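Posted 9/13/26 in **Shop rules and safety**

# Do the tape lines and the "hands off" rule do anything, or is it theater?

We have a bench with two small arms on it, and they sort and put away desk stuff: pens, pencils, scissors, the usual. Our new rule sheet came over from the Pinbridge site and runs to 9 pages. Nobody can enter the taped floor while the arms are powered. Nobody can move an item on the table without calling a stop first. Every item gets put back to a starting layout before the next run.
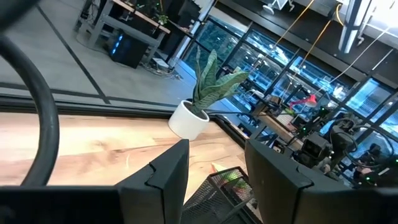 I'm not against rules. I've read enough incident write-ups to know why people write them. But these read like they were copied from a sheet for a big factory arm in a welding cell, and the Pinbridge version even mentions a light curtain, which we don't have. My questions:

1. Is tape on a floor worth anything at all as a boundary?
2. Does a small tabletop arm need the same treatment as a large one?
3. Who is supposed to check that any of this is followed?

Our log says 1,460 runs since January with no injuries. My manager thinks that proves the rules work. I think it proves very little, given that the rules only arrived last month.

*Asked by Kosmas Sotiropoulos*

## Answers

### Araceli Figueroa

Your manager is wrong about the log, but be careful, it doesn't prove your side either. A clean log tells you what got written down. At Brakley we had a lovely log too, and then I asked people privately about pinched fingers and heard about three that never went in.

On tape: it stops nothing. It tells people where to stand, and that only works if the line matches how far the arm can really reach, with whatever it's holding. Ask whoever laid yours what distance they used. If the answer is "it looked right," take it up and measure. Do it with a long item in the gripper, too. A pen adds reach, and a pair of scissors adds reach plus a point.

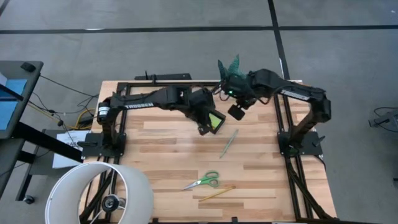 ### Valeriano Barrios

Small arms are safe, that's why they are small. We never had tape and never had a problem. Just tell people to keep their hands out of it. The more pages you add the less anyone reads.

> **Araceli Figueroa:** "Never had a problem" is the same argument as the manager's log. A small arm swinging a blade at face height is a different risk from a small arm with an empty gripper. You have to look at the whole job, tool and part included.

> **Valeriano Barrios:** Fine, but 9 pages.

> **Araceli Figueroa:** On that we agree.

### Estíbaliz Aranda

I'd split your sheet into two piles, because it mixes safety rules with rules about getting clean results, and people end up ignoring both.

The starting layout is mostly the second kind. If one person leaves the pencil near the front and the next person leaves it under the gripper, your runs can't be compared. Good practice, but it won't save a finger. I'd keep it as a photo taped to the bench, with one exception: pick a rule for which way the scissors point and put that in the safety pile.
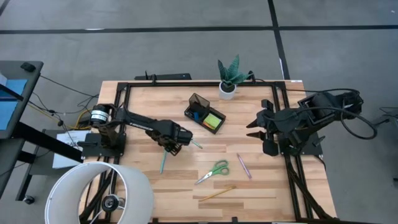

*Two arms over the bench, the left one holding a pen, scissors and pencils on the wood.*

The stop-before-you-reach rule is real safety and I'd fight for it. Most reaching-in happens when something has gone slightly wrong and a person wants to nudge it. Write it as one line, put it where the operator can see it, and make sure the stop button can be hit without leaning over the table. Press it at the start of each shift. I've met a stop button that wasn't wired to anything, in a shop that had a very handsome binder.

As for question 2, the standards people want a risk assessment for your setup, whatever the size. Anyone who hands you a sheet from another site and calls it done has skipped that step. Take out the light curtain line today. A rule about equipment you don't own teaches everyone that the sheet is make-believe.

Question 3, I don't have a good answer. Ours is checked by whoever is annoyed enough.

> **Kosmas Sotiropoulos:** Thanks. Asked about the tape distance this morning. It looked right.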